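Fresh board and a straighter rod for the Plirnel block cell

May 9, 2023

The block-pushing cell at Zullico is running again after its spring overhaul, and the people who look after it could hardly be happier. The little cell, known in-house as Plirnel, went down in March when its tool began to drift off position during long runs. It came back this week with a newly leveled work surface, a reset tool and a maintenance routine that fits on one sheet of paper.

Plirnel does just one job. An arm with a plain rod for a tool slides shape blocks across a board and sorts them into groups, over and over, while the software team at Tasura works on the programs that steer it. It sounds simple, and it's wonderful to watch! But a rod that pushes things along a flat surface has to stay at the same height everywhere. Too low and it scrapes the wood, too high and it tips the blocks over instead of sliding them.

So the crew began with the board. It came off the pegboard table, the holes underneath were vacuumed out, and the surface was cleaned and bolted back down. Then came the slow part – checking the height at one spot after another and adding thin paper shims until the numbers agreed. The last pass took 167 readings, and the final two corners needed a second go.

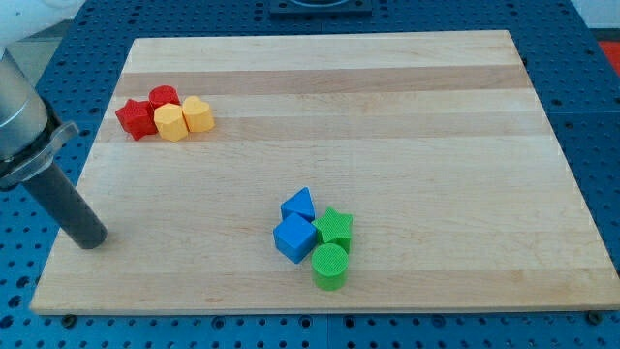 The rod tip just above the board, with the red and yellow blocks in one group and the blue and green in another.

The rod got the same careful treatment. The mounting collar was taken off, wiped clean and tightened again in small steps, with a height check after each one. Granström, the workshop that handles repairs for the cell, also cleaned up the rounded tip, which had picked up a slight burr. A burr that small is hard to see, but you can feel it with a fingernail, and the blocks certainly notice it.

After all that, the cell was left to push blocks for a full test run. It made 1018 pushes before the crew stopped it for the day, and the tip height at the end matched the height at the start. There were cheers in the workshop, and rightly so.

From now on the collar will be checked every 2000 pushes and the board wiped down before each morning start. A spare rod is already cut and hanging next to the cell. The Tasura team gets its regular hours back this week, and the first program in line is one that sorts by shape instead of color – we can't wait to see it run.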